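Surkden Catalog Records

README for the tabular release, 10 March 2025
Maintainer: Lorne Pelletier

Summary

Surkden is a table of 1,044 product records transcribed from the printed catalogs of two laboratory suppliers, Vatberg and Foltavitz. Both firms sold inorganic salts, metal oxides and a small range of organometallic compounds to schools and research labs. Each record corresponds to one catalog entry, meaning one compound at one stated grade. Pack sizes are stored in a separate table and joined on record_id.

The release is meant for people who work on chemical name matching, catalog deduplication, or the history of reagent supply. It is not a safety reference and should not be used as a price guide.

Contents

records.csv — the main table, one row per catalog entry
packs.csv — pack sizes and list prices, one row per size
synonyms.csv — alternate names found in the source, with page references
pages.csv — index of source pages and their transcription status
CHANGES.txt — edits since the previous release

All files are UTF-8 with Unix line endings. Fields are separated by commas and quoted only where needed. Empty fields mean the source gave nothing. The string "illegible" means the source gave something that could not be read.

Fields in records.csv

record_id: Stable identifier. Never reused, even if a record is withdrawn.

supplier: VAT or FOL.

catalog_no: The number as printed, including any hyphens and trailing letters. Vatberg numbers begin with the atomic number of the key element. Foltavitz numbers carry no meaning that we have been able to work out.

name_printed: Product name exactly as printed, with line breaks removed. Old spellings are kept, so "aluminium" and "aluminum" both occur.

name_norm: Normalized name. Oxidation states are in parentheses with no space, as in iron(III) chloride. Hydrates are written out in words.

key_element: Element symbol under which the entry is filed. For Foltavitz this was assigned by us, following the Vatberg practice of filing under the metal. Mixed oxides with two metals are filed under the heavier one.

cas: Registry number, where printed. We did not look up missing numbers. Numbers that fail the check digit are kept and flagged in cas_ok.

grade: Free text. The grades of the two suppliers do not line up and no mapping is offered. "Pure" in Foltavitz appears to cover at least what Vatberg splits into "technical" and "purified."

form: Powder, pieces, wire, foil, solution or other.

note: Anything else printed with the entry, such as handling remarks or "supplied under argon."
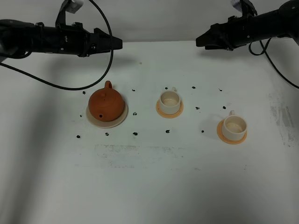
Clay teapot and two small white cups, each on a saucer.

Transcription

Pages were scanned at the binding and keyed by hand. An early attempt at automatic text recognition was dropped after it kept confusing subscripts with footnote markers, mainly in the Foltavitz volumes, where both are set in the same size. A few leftovers from that attempt may still be present in the note field. They tend to show up as a stray digit after a closing parenthesis.

Each page was keyed twice. Differences were settled by going back to the scan, and where the scan was unclear, to the paper copy. A sample of 100 records was then checked against the paper copy by a reader who had not worked on the keying. That check turned up three errors, all in catalog_no, and all on pages with heavy show-through from the other side. The affected pages were rekeyed in full.

The Hájek list

The Foltavitz catalog came with a loose supplement known as the Hájek list, after the name on its cover. It gives 20 compounds that do not appear in the bound volume, most of them rare earth acetates. These are included in records.csv with supplier set to FOL and the word "supplement" at the start of the note field. The list has no prices, so there are no matching rows in packs.csv. Joins that assume every record has at least one pack will silently drop them. Use a left join.

The supplement is undated. Paper and typeface match the bound volume, and we treat it as belonging to the same issue, but that is a guess.

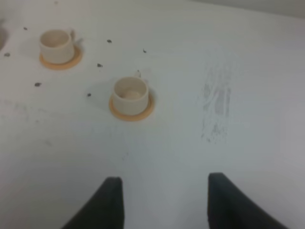
Pack sizes need more care than the other fields. Vatberg prints weights in grams throughout. Foltavitz switches between grams, ounces and "per bottle," sometimes inside a single entry. The column size_printed holds the original text and size_g holds the weight in grams where a conversion is possible. Solutions have size_ml instead. Entries sold by the bottle have neither, and no attempt was made to infer the bottle size from the price.

Prices are in price_printed, with the currency symbol as it stands in the source. They have not been adjusted or converted. "On request" is kept as text, which means the column will not parse as numeric without some cleaning first.

Known problems

The same compound can appear under more than one key element in Vatberg. Ammonium metavanadate is filed under V in one section and cross-listed under N in another. Both records are kept, and the field dup_of on the later one points to the earlier one.

Hydration states are often missing from the printed name but can be worked out from the formula weight. We did not do this. A few users have asked for it, and it may come as a separate file.

Five-digit catalog numbers starting with zero lose the zero if records.csv is opened in a spreadsheet with default settings. Import the column as text.

The hazard marks in the Foltavitz margins (small printed triangles and squares) are not transcribed. Their key was on a page missing from our copy.

Changes in this release

Withdrawn records are now listed in CHANGES.txt instead of being left in the table with a flag. The synonyms file has gained page references. The November release had a fault in cas_ok, where empty registry numbers were marked as failed — these are now empty in both columns.

Use and credit

The table may be copied, changed and redistributed, provided that the source is named as "Surkden Catalog Records" along with the release date. Page scans are not part of the release.

Corrections should give the record_id, the field, the current value and the proposed value. Please include the page number if you have access to a paper copy. Reports against name_norm are handled separately from reports against printed fields and usually take longer, as a change to one name often has to be carried through synonyms.csv too.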